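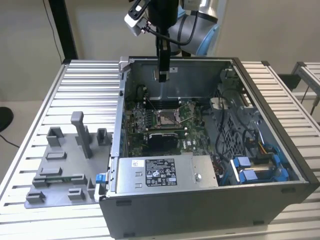 **Skesard device reuse program: progress report, second quarter of funding**

Intake for the period was 1,795 units, mostly office desktops and monitors from the Mekico and Ren collection routes. The Promaver route started in April, one month behind plan. The delay came from the vehicle permit, which has now been issued for the full grant term.

**Processing**

Of the units received, 77 percent passed triage and went on to data erasure. The rest went to parts recovery or to the licensed recycler. Erasure logs are held by serial number and can be supplied on request. Units that fail erasure have the drive removed and shredded; the chassis stays in stock.

**Placement**

Sixteen partner sites took equipment. Demand for laptops still exceeds supply, and desktops are moving slowly -- several schools have no room for them. We propose to offer desktops to adult learning centers next quarter under the same loan terms.

**Spending**

- Transport: under budget, due to the late Promaver start.
- Storage: over budget. The Ren unit was kept for 2 extra months while stock cleared.
- Staff: on budget.

We request approval to move the transport underspend to storage. No change to the grant total is sought.

**Open items**

1. The recycler's contract ends before the grant does. Renewal terms have been requested.
2. The intake form does not record the age of the equipment. A revised form goes into use at Mekico first, then on the other two routes.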